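The Long Road to a Tidy Sofa

If you dropped by the lab on any Wednesday this past season, you probably found at least one of us standing near the sofa with folded arms, watching a robot think about pillows. We have grown very fond of this task, and I'm happy to say that our write-up of it, which we call Weser (after the river, and mostly because the name was free), is finally ready to share with all of you.

The question behind Weser is an easy one to ask. Can a robot with two hands learn to set throw pillows neatly against the back of a sofa, when the pillows may start out anywhere, including the floor? Pillows squash and slump, and a big leather couch doesn't give a camera much in the way of crisp edges to hold on to. Our earlier method, Anby, planned one long motion from start to finish and then stuck with it, bless its heart, even when the pillow had slid somewhere else entirely. Weser plans in short stretches and takes a fresh look between them, so it gets plenty of chances to change its mind. 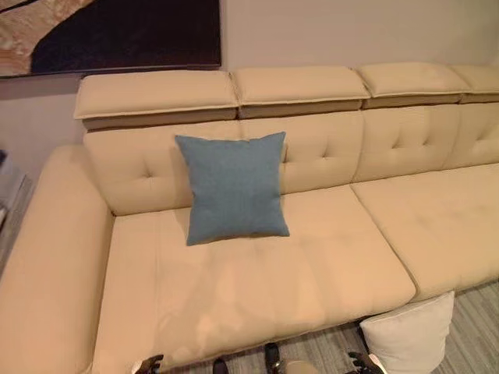
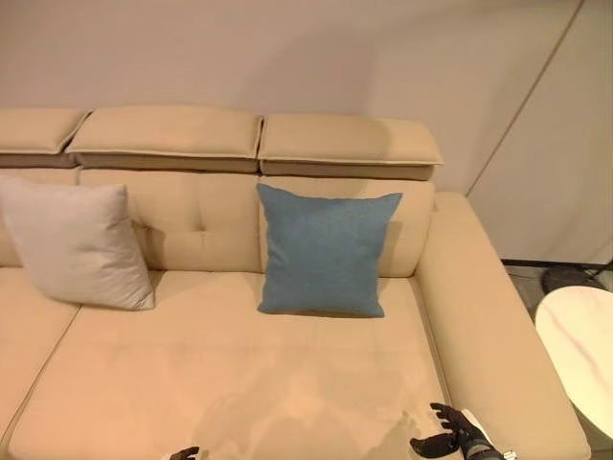 What we found

We trained on over 4,000 demonstrations, all of them collected by our own patient team, and then tested with pillows the robot had never met before. Anby managed 3 good placements out of every 10 tries. Weser got that up to 8, and most of the misses were pillows set down at a tilt (I have a few of those at home myself, so I try to be forgiving).

Thabiso Mokgethi ran the comparisons and would like me to add that the biggest gain came from letting the two hands wait for each other. Before that change, one hand would often let go while the other was still reaching. The waiting does make things slower, and we're working on that now.

Next up is Mercado, our project on folding throw blankets, which will use the same planner with very few changes, or so we hope! If you'd like the Weser write-up, just reply to this newsletter and I'll gladly send you a copy.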